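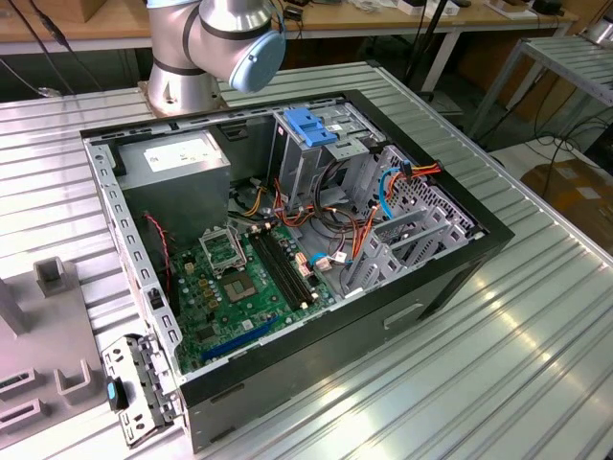

Repair shop puts a robot to work on old desktops, and keeps its people busy too

TILTNESS - If you have ever carried a tired old desktop computer to the counter at Bronus, you will know that the staff there like to talk. They will ask what the machine was used for, whether there are family photos on it, and how the dog is doing, and only then will somebody reach for a screwdriver. So it came as a bit of a surprise to regulars this September to hear that the shop had started handing part of its bench work over to a robot arm, which has a great many fine qualities but is not much of a conversationalist.

The arm works in the back, on a ridged aluminum table, and its subject for the moment is the plain desktop tower, the kind that used to sit under every desk in every dentist's office in town. The shop gets them by the cartload when offices upgrade. Some can be cleaned up and sold on to families and students for very little money, and others are taken down for parts. Either way somebody has to open them, and check them, and put memory and a processor in or take them out, and that somebody has usually been Rostyslav Kushnir.

"I have opened so many of these that I do it in my sleep, and my wife will tell you I mean that," Kushnir said on Tuesday, during a long and very pleasant morning in the workshop. "So when they asked me if a machine could do it, I said sure, of course, it's easy. Then I tried to write down what my hands do, and I was still writing at supper."

That, in a nutshell, is the question the shop is trying to answer over the coming months. Robots have been building things in big factories for a very long time, but a factory sees the same part come down the line in the same place all day. A repair bench sees whatever came through the door that morning. One tower has its power supply at the top and the next has it tucked somewhere else, one has drive brackets that lift off with a little tab and the next has screws, and just about all of them have cables looping through the middle exactly where you would like to put your fingers.

The cables are the trouble, everybody in the shop agrees. A motherboard holds still and so does a steel cage, and the arm can be taught where they are and will come back to the same spot without complaint. A bundle of power leads will lie one way when you set the case down and another way after you bump it. People push them aside with the back of a hand without even noticing they have done it. Kushnir says he had never once thought about it until he had to explain it.

Then there are the small, fussy jobs. A processor socket has its own retention bracket that has to be opened and closed again, and the contacts inside it are nothing you want to lean on. Memory is a little more forgiving, but it has to go in straight and it wants a firm push, and a person feels the click as much as hears it. Getting a machine to know the difference between "not quite in" and "in" has taken up more afternoons than anyone at Bronus cares to add up.

The project is a joint effort with Tedotley, a small automation firm across the river that mostly sets up packing equipment for bakeries and bottlers, and the Yurchenko Trade School, whose students come by to help with the setup and get some hands-on time. The trial covers 36 towers in all, drawn from one batch of office machines, and it is meant to run for three months. Each tower gets a go by the arm and a go by a person, and the shop writes down how long each one took and whether anything had to be fixed afterward.

So how is it doing? It depends a good deal on which job you ask about. Going to a known spot over an open case is something it does all day long and very neatly. Seating a stick of memory in a slot that is right where it should be goes well more often than not, and the team is pleased with that. Anything that begins with moving a cable out of the way still belongs to Kushnir. The shop gives every job a limit of 30 minutes, and on a bad day the arm uses up all of it on work he would finish before his coffee cooled.

There is a certain amount of fuss around the arm as well, and it is only fair to count that in. Somebody has to take off the side panel, lay the tower down flat on the table and make sure it is sitting where it ought to. At the moment a person does all of those things, and a person puts them right again at the end. The students have asked whether the arm might learn to do some of that too, and the folks from Tedotley have promised to think about it, in the tone of voice parents use about ponies.

Customers have mostly been curious, and a few have been worried, which is understandable when it comes to people's jobs. The shop has four technicians and says it plans to keep all four. There is more work coming in than they can get through, and the hope is that a machine could take the dull middle part of the job while people do the figuring out at the start and the checking at the end. Kushnir, for his part, says he would be glad to hand over the memory sticks tomorrow, and would miss the dusty, odd, one-of-a-kind machines very much if anyone tried to take those.

He gets asked at home as well, he says, and what people want to know there is whether a robot will soon be folding the shirts and emptying the dishwasher. He tells them to look at the inside of a computer case and then look at a laundry pile, and decide which one is tidier. His own guess is that the bench will get there first and the kitchen a good while later, though he admits he would buy the dishwasher one the same day it came out.

The trial carries on through the rest of the batch, and the students will put together a write-up when it is finished, with copies to be left on the front counter for anyone who would like one. In the meantime Bronus is still taking in old desktops at the side door. Please take any discs out of the drive first, and if you have the power cord, bring that along too - they never seem to have enough of those.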